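Fitted sheets: corners, tension and the order of work

Print this article
E-mail this article

A fitted sheet fails at the corners. The flat area in the middle looks after itself once the four pockets are seated, and most of the creasing people try to smooth out by hand is tension that has been put in the wrong place. Pulling harder at the middle of a side moves the crease along by a hand's width and leaves it there.

The first thing to check is pocket depth. Mattresses have become thicker and sheets have not always kept up. A sheet with a 32 centimetre pocket will seat properly on a mattress 28 centimetres deep. On a mattress of the same depth as the pocket, it will go on but has nothing left to tuck under, and the elastic ends up sitting on the side wall, where it creeps upward overnight. Measure the mattress with any topper in place. Toppers are the usual cause of a sheet that fitted last year and doesn't now.

Oanh Mạc has managed the linen room at Staldale, a 90-bed guest house outside Comville, long enough to have written its bed-making sheet twice. The current version fits on one side of a page. It starts with the label. At Staldale every fitted sheet goes on with the care label at the bottom right corner, looking from the foot of the bed, and new stock from Borkent is checked for label position before it is washed. Where the label has been sewn into a different corner, a short line of coloured thread goes into the correct one.

"On a square bed you can get it wrong and spend five minutes finding out," Mạc says. "The thread costs nothing."

Staldale's order of work is diagonal. The first pocket goes on at the head, the second at the opposite corner of the foot. The third goes on at the head again and the fourth last. Working around the bed in a circle loads all the remaining stretch onto one corner, and that is the corner that lets go when someone sits on the edge. The diagonal spreads it across the whole sheet.

Each pocket is pushed down past the bottom edge of the mattress before the next one is started. The seam of the pocket should run down the vertical edge of the corner. If it sits to one side, lift the pocket off and reseat it – twisting it into line while it is under tension strains the stitching where the elastic joins the hem. 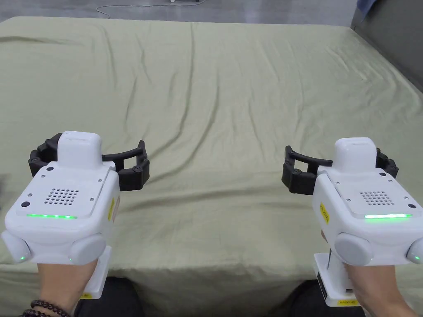
Should a fitted sheet be ironed before it goes on?

Ironing isn't needed for most cotton and cotton-blend sheets, provided they come off the line or out of the dryer slightly damp and go onto the bed soon after. The stretch across the mattress takes out the light creases. Linen is the exception and should be pressed on the flat panel only, with the elastic left alone.

Colour makes some difference to the work. Dark and mid-toned sheets, olive and charcoal among them, show lint and dryer fluff that a white sheet hides. Staldale washes its coloured sheets separately from towels. White sheets show uneven tension less, and a bed made in white can look finished when one pocket is still half off.

Elastic is the part that wears out. Mạc's stock book lists 1428 fitted sheets, and the column for reasons withdrawn is mostly elastic, with thin fabric at hip height a distant second. High dryer heat shortens its life. The house dries on medium and replaces the elastic once, using a flat braided type supplied by Lý, if the fabric is still sound. A sheet whose fabric has gone is cut down for pillow protectors.

For thread count, Staldale buys 200 in plain percale. It dries faster than sateen and holds its shape at the corners.

Print this article
E-mail this article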